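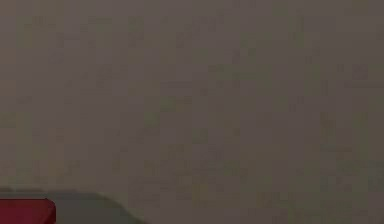 Variable-rate irrigation

Variable-rate irrigation (VRI) is a method of applying water to a field at depths that differ from place to place, according to a map or to readings taken during the season. It is used mainly on center-pivot and linear-move machines, and to a lesser degree on drip systems divided into separately valved blocks. Conventional irrigation applies one depth to the whole field, usually set by the needs of the driest soil in it.

Background

Soils in a single field often differ in texture, depth and slope, and so in the amount of water they can hold for a crop. Sandy ground drains quickly and needs small, frequent applications. Clay and silt soils hold more water but take it in slowly, and a depth that suits sand may run off them or fill low spots. Uniform application therefore leaves part of the field short of water, part of it too wet, or both. Excess water also carries nitrate below the root zone.

Types of control

Speed control, also called sector control, changes the travel speed of the pivot as it turns. A slower pass gives a greater depth. The field is divided into wedge-shaped sectors, and every point along the pipe within a sector receives the same depth. Most modern control panels can do this without added hardware.

Zone control switches sprinklers on and off in cycles, either one at a time or in banks. Each sprinkler or bank has a valve driven by a node on the pipe. The share of each cycle during which the valve is open sets the depth. Zone control can follow irregular soil boundaries and can shut off over ditches, roads and rock outcrops. It costs more than speed control and has more parts to maintain.

When many sprinklers close at once, pump discharge falls and line pressure rises. Zone control systems are normally paired with a variable-frequency drive or a pressure-relief arrangement for this reason.

Prescription maps

A prescription map assigns a depth, or a percentage of a base depth, to each management zone. Common inputs are:

Apparent electrical conductivity of the soil
Elevation and slope
Yield records from earlier seasons
Soil survey boundaries
Canopy temperature or vegetation index from aerial or satellite sources

A static map is drawn once and used all season. A dynamic map is redrawn as soil moisture probes or canopy readings are updated. Static maps are more common, as they need less labor and fewer sensors. Their main weakness is that differences between zones change as the crop roots deeper.

The number of zones is limited by the wetted radius of the sprinklers. Zones narrower than this overlap with their neighbors and cannot be watered separately.

Field results

Reported water savings vary widely. They tend to be largest where a field includes areas that should receive no water, and smallest where soils are even or where the season is dry enough that all zones need the full depth.

The Polstead trial, run by Elisa Greco and Samer Yammine, compared zone control with uniform application under one pivot planted to corn. The uniform treatment received 382 mm over the season and the zone-controlled treatment 300 mm. Grain yield did not differ significantly between the two. Most of the saving came from the clay areas in the lower part of the field. The last application was made in September. The authors noted that the trial covered one season only and that early rain had filled the profile before the first pass.

A later study at Prellach used speed control alone on sandy loam and found no saving, as the soil boundaries there ran across the sectors and not along them.

Limitations

Equipment cost is the most cited barrier to adoption. Valves and nodes are exposed to sun, grit and hard water, and a valve that sticks open or closed may go unnoticed for several passes. Position error at the outer end of a long pivot can shift the applied pattern away from the map unless a satellite receiver is fitted to the last tower.

Wind drift blurs zone edges, particularly with high-mounted sprinklers.

See also

Center-pivot irrigation
Deficit irrigation
Soil moisture sensor
Management zone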